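Drurora Day Center, Room Refit and Air Quality Work
Progress report to the Nollitz Fund
May 8, 2023

Status: on schedule, one item open

1. Scope in this period

The grant covers the refit of the ground floor lounge and the supply of portable air cleaning for that room. Work in this period was limited to wall finishes, shelving, window coverings, the television stand and the first air purifier. The hallway and the kitchen are outside the scope of this report.

2. Walls

The old wallpaper was stripped and the plaster behind it was patched in two places below the window line. The back wall was then finished with a printed mural of a green meadow with trees, chosen by the lounge users from the Jidis catalog. The lower part of the wall has a plain white wainscot panel with a gray trim strip at the joint, so that chair backs meet the panel and not the print. The mural was hung in vertical strips. One strip was supplied with a crease and was replaced by the supplier at no charge.

3. Furniture and fittings

The white shelving unit is in place and fixed to the wall. White vertical blinds have replaced the curtains, which were hard to wash and held dust. The television has been put back against the mural wall on its stand. Its cables have been shortened, and the extension cord that used to cross the floor has been removed.

4. Air purifier

The purifier is a white tower unit on casters, bought through Seok. It was placed in the lounge after the wall work was finished, to keep plaster dust out of the filter.

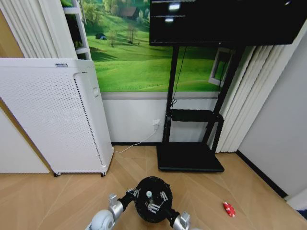

Placement was decided on three points: distance to a wall outlet, clear space at the vents, and noise at the seats nearest the television. The position by the blinds met all three. Staff have been asked to keep the blinds from hanging over the top of the unit and to leave the side vents clear when chairs are moved. On the middle fan setting, users reported no trouble hearing the television. The highest setting is used only when the room is unoccupied.

The filter change interval has not been set. The supplier's guidance assumes shorter daily hours than ours, so the filter will be checked monthly and the interval fixed from those checks.

5. Costs

Spending in this period was $3,509, of which $538 was for the blinds and their fitting. Delivery of the shelving came to $81 and was not in the original budget. It has been charged to the contingency line. No transfer between the main budget lines is requested.

6. Open item

The gray trim has a visible gap at one end where the old baseboard was out of level. The contractor has agreed to refit that section. Final payment for the wall work is held until this is done.

7. Next period

Planned work is the trim repair, a second coat on the door frames, and 5 further filter checks, one each month, with the last in October. The results will be attached to the closing report, together with the remaining invoices.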